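Bright bricks on dark grey

I've been hooked on toy building blocks ever since I lugged a tub of 400 home from the Fedham swap meet (my favourite find in years!), and the colours really sing against a dark grey marble pattern. I've kept this gallery small, so click through to the Guvby page if you want the big builds. Orange is still my pick, but I could be talked into that pink.

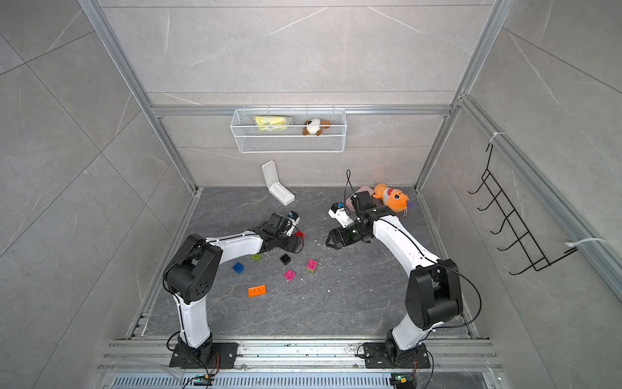
Bricks all over the floor, red and lime green included.
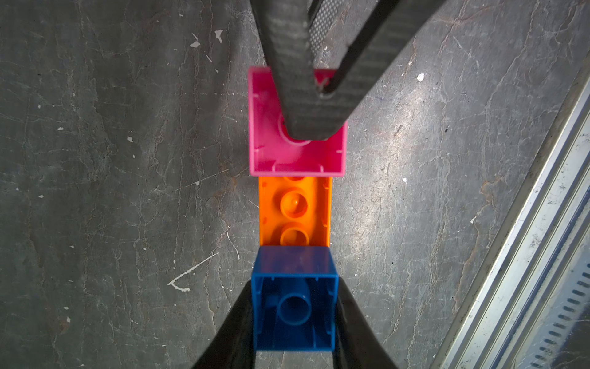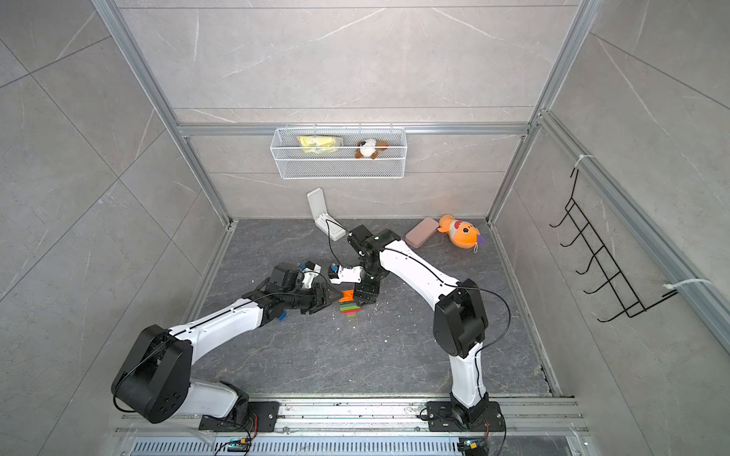
Last two: pink, orange and blue in a row, then a stack with orange on top.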